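How to wash a new red shirt without dyeing the rest of the load

Check the care label first. If it says "wash separately," do that for the first 3 washes.

Test for loose dye. Dampen an inside seam and press a white paper towel on it for a minute. If color comes off, keep the shirt away from anything pale.

Turn the shirt inside out and fasten the buttons. Fill the sink with cold water — warm water pulls out more dye — and add a small capful of mild detergent. Swish it gently, let it sit for 4 minutes, and drain. Rinse until the water runs clear.

Roll it in an old dark towel to press out the water. Do not wring it. Dry it flat, out of direct sun.
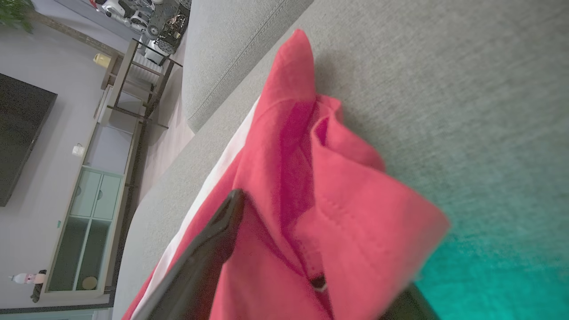

Once the paper towel test comes up clean, it can go in with other dark colors on a cold cycle.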